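Home | Projects | Reports | Gallery | Contact

Open Lab Day at Plirbridge: Project Report
By Kwadwo Annan
February

Our group for the Intro to Automation project was me and Endang Santoso, and our assignment was to visit a working lab, watch a demonstration, and write down what we learned. We picked the Plirbridge open day for two reasons. It was on the bus line, and the flyer promised lunch. Lunch was a granola bar.

1. Getting In

The doors opened at 8 and we were there at 8, along with a high school class that had clearly been told to ask questions. We signed a sheet, got stickers with our names on them (mine said "Kwado") and were sent down the hall to Room 227, past a poster for a warehouse system called Colen that can supposedly sort 1000 parcels an hour. We asked to see Colen. Colen was in another building.

2. The Demonstration

What we did see was a two-armed setup the lab calls Vendo. The task was picking up toy fruit and putting it in a basket, which sounds like something a two-year-old does before breakfast. Endang said so out loud and the grad student running the demo gave her a look I think he had been saving up.

He explained that each piece is a different problem. A round fruit can roll away. A long one has to be grabbed the right way around. Soft things change shape as soon as a finger touches them, so the place you planned to grab may not be there anymore. After that I watched the fruit with more respect.

Between rounds we were allowed to get down low and see the work area from close to the floor. The grippers are a lot bulkier from there – all black plates and bolts – and the yellow pineapple looks like it should be worried.
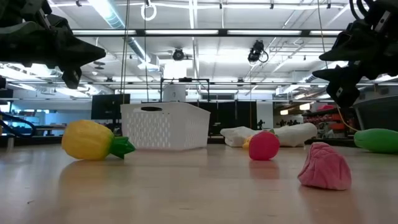 3. What We Learned

The team told us they had logged 600 practice runs with the fruit since the fall, and that a lot of those were bad ones they kept on purpose, so they could study what went wrong. Our own lab grade would look very different under that policy.

We also learned that lighting matters. The floor is shiny enough to reflect the toys, and we were told a reflection can confuse a camera about where an object ends.

4. Problems With Our Project

We planned to time each pick, but Endang's phone died and I was holding the granola bars. Our notes on the Dimaculangan control method are one line long and say "ask again." We did not ask again. We have emailed the lab and will add that section if they write back.

Shares: 8 | Comments: 0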